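Steam-Cleaning a Microwave Cavity

Applies to countertop models with a glass turntable and a painted cavity. The same procedure is used in the Flesside rental units, where it is done once in September and once in spring.

Materials: a microwave-safe bowl, 2 cups of water, white vinegar, a soft cloth, dish soap.

1. Add 3 tablespoons of vinegar to the water and stir. Stand a wooden spoon in the bowl so the water does not superheat.
2. Set the bowl on the center of the turntable.
3. Run on high until the door glass fogs. Leave the door closed for 11 minutes.

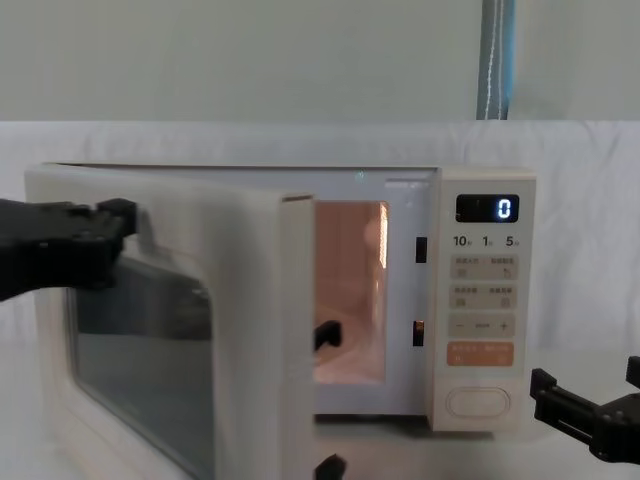

Can lemon juice replace the vinegar?
Lemon juice works at the same dose. Strain out the pulp first, as it dries onto the ceiling of the cavity.

4. Remove the bowl with oven mitts. The water will still be hot.
5. Lift out the turntable and the roller ring. Wash both in the sink with dish soap and let them air-dry.
6. Wipe the ceiling first, then the walls, then the floor. Do not scrub the waveguide cover, the small panel on the side wall. If it is burned through, replace it before using the oven again.
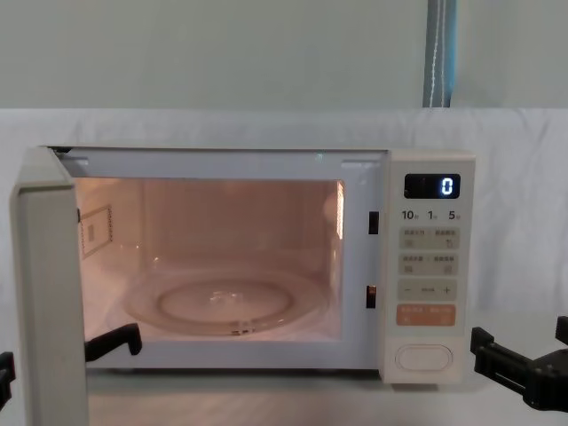

Door fully open, cavity lamp on.

7. Wipe the door seal area with a damp cloth. Grease here keeps the door from seating flat. Avoid scouring pads and oven cleaner.
8. Refit the ring and the turntable. Turn the plate by hand to check that it sits on the hub.

For the outside, unplug the oven and use a barely damp cloth. Spray the cloth, never the control panel. Dry the vents last.

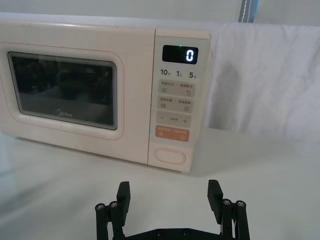
Midea countertop model, door window and control panel.

Log the cleaning on the appliance sheet, form 3233, under "Kitchen, small."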